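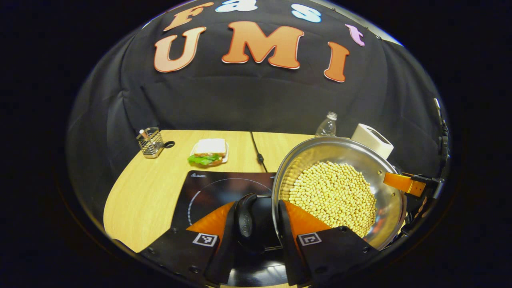
About Conel

Conel is a small cooking school on the second floor of the Inskip building in Kitumard. We teach short classes in everyday stovetop cooking: beans, eggs, greens, rice and the sandwiches that go with them.

We opened with 2 tables and a shelf of borrowed pans. Today we have 600 square feet, our own pantry and a storeroom shared with Zotarow, the bakery downstairs, who bake most of our bread.

How we teach

All cooking is done on portable induction cooktops. They plug into an ordinary outlet and wipe clean, and the tables can be moved when a class needs more room. Pans are stainless steel. Students learn to toss and turn food in the pan before they learn any recipes, and we often use dry soybeans for this – they roll well and can be swept up and used again.

Classes

A single class lasts 60 minutes and costs $39. Ingredients and aprons are included. Please bring a water bottle and a container if you would like to take food home.

Soy and nuts are used in the kitchen. Tell us about allergies when you book.

The school is closed for the last two weeks of December. Private groups can book the room on most evenings – write to the front desk with the size of your group and what you would like to cook.

Page updated 2024-11-30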